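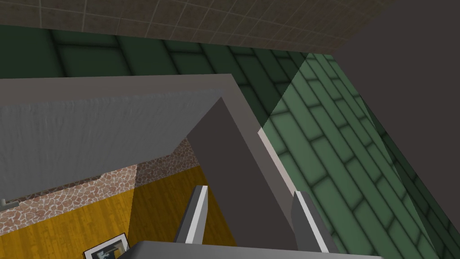 How to Plan a Tile Layout Before You Open a Single Box

I love this part of a tiling job more than any other. You have a pencil, a tape, a quiet room and all the time in the world, and everything you sort out now is a cut you don't have to fight later with adhesive drying on your hands. I learned on my own kitchen in Dralham, where I started in a corner and worked my way across until I hit a sliver by the door that I still see every morning. Please don't do that!

What you'll need

A tape measure, a long level, a pencil and a straight piece of scrap trim as long as you can find. A handful of your real tiles, out of the box you'll be using. A few spacers. A sheet of graph paper, or the free Betau planner if you like working on a screen (I use both, because I enjoy coloring in squares).

I work in millimeters for tile, even here in inch country. The sums are so much easier.

Step 1: Measure the wall more than once

Take the width at the bottom, the middle and the top. Old houses will surprise you. Write all the numbers down and plan with the smallest one, then sketch in the outlets, window and anything else that sticks out. Do the height the same way, at both ends.

Step 2: Make a layout stick

A layout stick is a strip of trim marked off in tiles and joints, and it's the best free tool you'll ever own. Lay your tiles in a row on the floor with spacers between them, set the stick alongside and mark both edges of every tile. My tiles were Plokura squares, 200 mm on a side, and I used 3 mm spacers. Five tiles and the four joints between them come to 1012 mm, so that was the first thing I checked against my marks. If your row comes out longer or shorter than the math says, measure a few tiles from different boxes. The size on the label is sometimes a nominal size that already includes the joint. 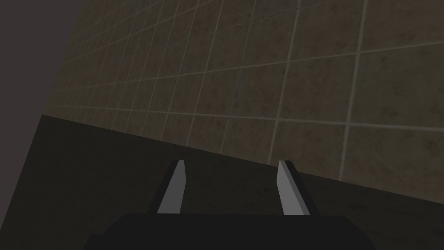
Joint color belongs in the plan too, and it's worth settling before you draw your lines. A joint that's close to the tile lets the whole wall blend together, and a joint that stands out turns every line into something your eye will follow. With a muted brownish-beige square like this one, thin pale gray lines make the grid easy to read all the way across the wall. I think that's a lovely look, but it does mean a row that wanders will show. If you're nervous about your lines, go for a closer match. I grouted mine with Atinga in a sandy shade and it forgave me a lot.

Step 3: Find the center and test both starts

Mark the center of the wall and draw a plumb line through it. Now hold your stick up two ways: once with a joint on the line, and once with the middle of a tile on the line. Look at what's left over at each end.

My wall was 2000 mm wide. Ten full tiles wouldn't go once the joints were counted, and starting with a joint on the center line gave me four whole tiles each way and a big, comfortable piece at both ends. Starting with a tile in the middle gave me nine whole ones and a thinner piece on each side. I went with the first and have never been sorry. Aim for end pieces at least half a tile wide whenever you can get them.
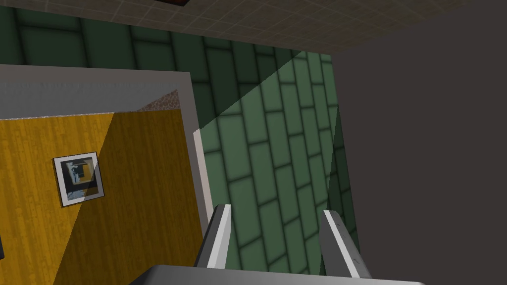

STEP 4: OPENINGS AND EDGES

Doorways and windows pull the eye much harder than corners do. Run your stick up to each side of the opening and see where the cuts land. If one side gets a nice wide piece and the other gets a strip the width of a pencil, slide the whole layout over a little and check the ends again. You may go back and forth a few times – I redrew mine all through one July afternoon and had a great time doing it.

Heights get the same treatment. Start with a level line near the bottom, one tile up from the lowest point of the floor, and screw a straight batten along it. The bottom row gets cut and fitted after everything above has set.

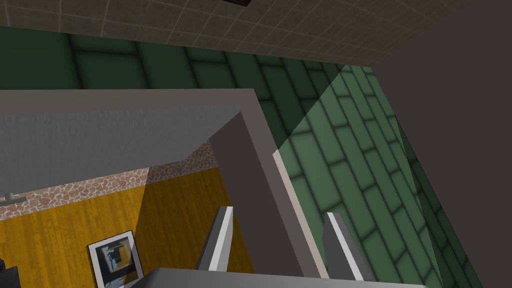
Staggered layouts need one extra round with the stick. Every second row shifts by half a tile, so you have two sets of end cuts to look at, and a good result on one row can leave a skinny piece on the next. Mark both rows on the stick in different colors. Corners deserve a look as well: where two walls in the same brick pattern meet, like the dark green and the lighter green here, decide early whether you want the rows to line up around the corner. I carry one level line across both walls before doing anything else, and mark the rows up from it.

Step 5: Dry lay and count

Set out a full row on the floor, spacers and all, and then a second row if you're staggering. Step back, squint, walk away for coffee, come back. Swap in tiles from other boxes so any shade differences get spread around.

When you're happy, count your whole tiles and your cuts from the drawing. Treat every cut as a full tile, then add a spare box for breakage. Write the batch number on your sketch and tape it inside a cabinet door, where you'll find it the day you need one more.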